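Session 4: Seams, seam allowances and why your cushion came out small

Hello again everyone. I promised I'd write up what I said on Thursday, as half of you were at the back wrestling with the overlocker and can't have heard a word. I've tidied it up a bit, but it's still mostly me talking.

What a seam allowance is for

I learnt to sew from my aunt, who never measured anything, and for years I thought a seam allowance was just the bit you didn't manage to sew close enough to. It's a proper part of the pattern! The fabric between your stitching and the raw edge keeps the seam from pulling apart, and it gives you something to let out later if you've been optimistic.

For the covers we're making, use 1.5 cm all round. If your fabric frays the moment you look at it (hello to everyone who bought the loose weave from Vanda), go up to 2 cm and zigzag the edges before you do anything else.

The small cushion problem

Three of you asked me the same thing, so I'll go through it slowly. Say your pad is 56 cm across. You want the finished cover a touch smaller than the pad so it looks plump, so we'll aim for 54 cm. Then you add your allowance to BOTH sides, and this is where it goes wrong. 54 plus 1.5 plus 1.5 gives you 57 cm to cut. If you cut at 54 you end up with a 51 cm cover and a pad that has to be folded in like a pasty.

Write the cutting size on a scrap of paper and pin it to the fabric. I still do this every single time.

Curves and corners

Corners first. Stop with the needle down, lift the foot, turn, foot down, carry on. Snip the point off the corner afterwards, but leave a couple of millimetres or you'll have a hole when you turn it through (I have done this on a present, the night before).

Curves want clipping. On an outward curve, cut little notches so the spare fabric doesn't bunch up inside. On an inward curve, straight snips will do. Anjani Hartono showed me a lovely trick of pressing the curve over the rounded end of a wooden spoon, and I've never gone back to the pressing ham.

Thread and needles

A 90 needle for most furnishing cotton, 100 if it's heavy. Change it more often than you think you should. Ordinary polyester thread is fine, and a 270 metre reel will see you through the whole course unless you unpick as much as I do.

Motifs and prints

Decide where a motif sits before you cut, and keep it well clear of the allowance unless you want it running into the seam. Strong colours on a dark ground look terrific, and a thin pale outline helps the shape stand out. Orange and white on charcoal grey is a favourite of mine.

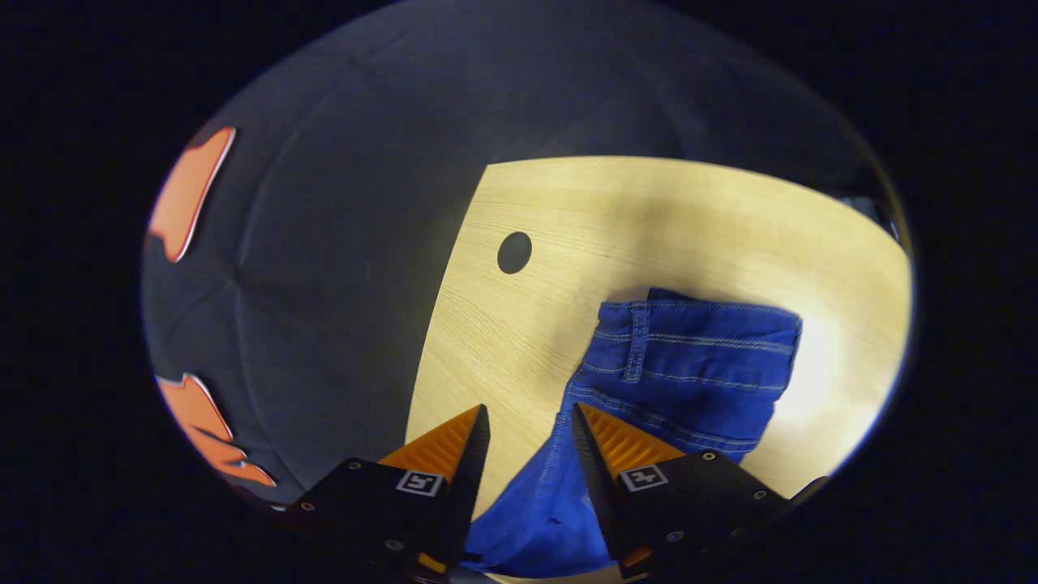 Before next time

Wash and iron your fabric, cut both panels, and bring a zip at least 5 cm shorter than your finished width. Please don't sew anything together yet! We'll put the zip in first, while everything is still flat.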